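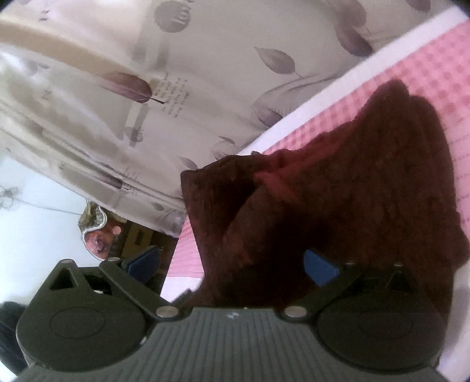 Ondora blackout curtain liner, reviewed 1/29/26

I bought two of these in August for a bedroom that faces a parking lot. The liner clips behind the curtains you already have, with 10 plastic hooks per panel. Hanging both took me eight minutes on a step stool.

It blocks most of the light. A thin line still shows at the sides, and the only fix I found was moving the rod brackets out an inch. My old Kukano liner had side tabs for this and I miss them.

After almost 800 openings and closings by my guess, one hook has cracked. Spares come in the box. It went through the washer once on cold and did not shrink, but it came out creased and I had to iron it on low.

The smell from the package was gone in two days. I would buy it again for a bedroom. For a kitchen, get something lighter.

4 out of 5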